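Contents Glossary Index Previous Next

Chapter 5
Tires: The Part That Touches the Road

By the end of this chapter you should be able to read a sidewall, set your pressures properly, and look at a worn tire and say why it wore that way. Bring a gauge to class if you own one.
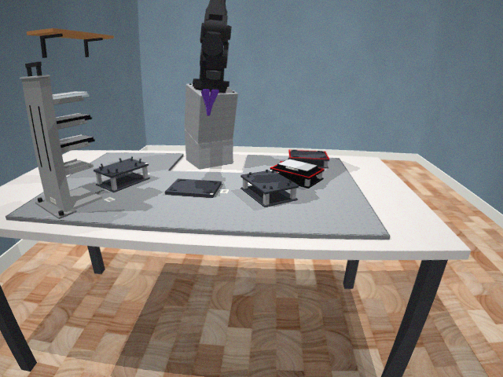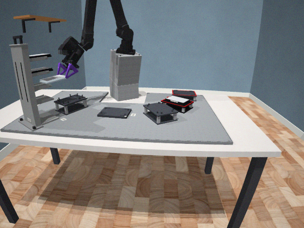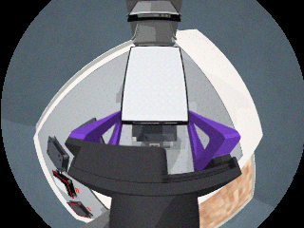 COLLEEN HARTWICK

I bought my first car from a lot in Drevley, and I spent a whole afternoon going over it. I checked the oil. I listened to the engine with my head tilted like I knew what I was hearing. I opened and closed every door (twice!). What I didn't do was look at the tires, and 1688 miles later I was standing on the shoulder of the Hiden road with a blowout and a spare that had less air in it than a birthday balloon.

So I'm a little bit of a bore about tires now. My family will back me up on that.

We spent the last chapter on brakes, and I hope you came away impressed with them, but remember what a brake does. It slows a wheel. The tire has to slow the car, and it does the job through four patches of rubber, each one not much bigger than your hand. Steering goes through those same patches. So does every bit of power the engine makes. When you read that a car stops well or corners well, a good share of the credit belongs to the rubber, and you can spoil a very nice car by putting poor tires on it.

5.1 What the sidewall tells you

Go out and find the long string of numbers and letters on your own car before you read any further. I'll wait.

You'll have something that starts with the width in millimeters, then a slash, then the height of the sidewall as a percentage of that width, then usually an R for radial, then the wheel size in inches. Yes, that's millimeters and inches in the same line! I have no defense for it, you just get used to it. After that come the load index and the speed rating, a number and a letter, and we'll look them up together in the tables at the back of the book.

There's another code that starts with DOT, and I'd like you to find that one too. On any modern tire the full version ends in four digits. The first two are the week the tire was made and the last two are the year. You may have to crawl around a bit, as the full code is often stamped on one side only, and it's very often the side facing in. Write it down. Rubber ages even when the car sits in a garage, and plenty of tires with lovely deep tread are too old to trust.

5.2 Pressure

If you forget everything else in this chapter, please keep this section.

The right pressure for your car is on a sticker, usually in the driver's door opening. The number on the tire itself is a maximum for the tire - it isn't a recommendation for your car, and people mix these up all the time. I did it for years. Front and rear can be different, so read the whole sticker.

Check the pressure cold, first thing in the morning if you can. Driving warms the air and pushes the reading up, and if you let air out of a warm tire to match the sticker, you'll wake up to a low one. Weather does the same thing on a slower clock. The rule I use is one psi lost for every 10 degrees Fahrenheit the temperature drops, and that's why so many dashboard warning lights come on during the first cold snap of the fall.

My own gauge is a plain Rorico dial type, and it lives in the glove box. A stick gauge is fine too. What matters is that you use the same one every month and that it's in the car.

5.3 Wear is a kind of handwriting

I used to help out at Fitzsimmons Tire during school breaks, and my favorite part was looking at the old ones as they came off. A tire worn down both edges has usually been run low. One worn in the center has usually had too much air. Wear on a single edge makes me think of alignment, and little dips and bumps around the tread (we call that cupping) send me off to look at the shocks or struts, or to ask when the wheels were last balanced.

One customer I remember had paid $300 for a pair of fronts, and they were bald on the inner edges in a single summer. She was angry at the tires. The car needed an alignment, and any pair we bolted on there would have gone the same way.

Before the next section, run your palm lightly across the tread of one front tire, engine off, car parked on level ground, and watch out for exposed cords or anything sharp. Go from the outside in, then back again. If it feels smooth one way and catches your skin the other way, make a note of which tire it was and which direction it caught. We'll need that for 5.4, where we get into toe and camber.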